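Pre-trip check, the old wagon, June 2018

I do this the night before every geocaching weekend now, with a mug of tea on the roof of the car (don't do that, see last time). Esi Korletey is riding along again and she likes to know I looked at the brakes, so these are my notes as I went.

Tires, all four: OK. Plenty of tread on the fronts. The left rear was a bit low so I pumped it up at the Karkik station on the way home.

Spare: OK, but it was buried under the camping chairs. Moved the chairs!

Oil: OK. Topped up in May, still near the upper mark.

Coolant: OK, checked cold.

Brakes: OK. There's a faint squeak when I back out of the driveway, and the shop in Brasdale said it's dust and to stop worrying. I'm still worrying a little.

Lights: NOT OK, then OK. Right turn signal was blinking like crazy, which meant a dead bulb at the back. Swapped it out, took me longer to find the screwdriver than to do the job.

Wipers: replace. They smear. I've driven on them all spring and I keep saying I'll get new ones, so let's call this one open until tomorrow morning.

Horn: OK (sorry, neighbors).
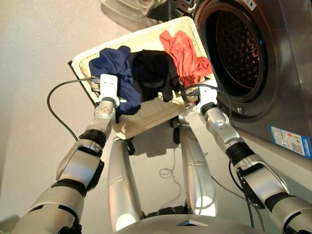

First aid kit: restocked. We used up most of the blister pads at Wiren, on that cache up behind the quarry where the path just sort of quits. Added tweezers and tick stuff too, the grass is high this time of year.

Reflective vests: two, in the door pockets where we can reach them, and yes I checked both doors.

Warning triangle: OK. One foot is wobbly but it stands up.

Flashlights: one good, one weak. New batteries are on the shopping list with the wipers.

GPS and paper map: both packed. The route is 316 km with the detour to Jaber, and the last 27 are gravel, so we'll take those slow and stop if anything starts rattling.

Water: a full jug plus our own bottles.

Fuel: half a tank. Fill up before we leave Brasdale, I don't remember seeing a pump after that.

Still open: wipers, batteries, fuel. Esi, if you read this before I pick you up, bring your good boots and the long stick with the magnet on it.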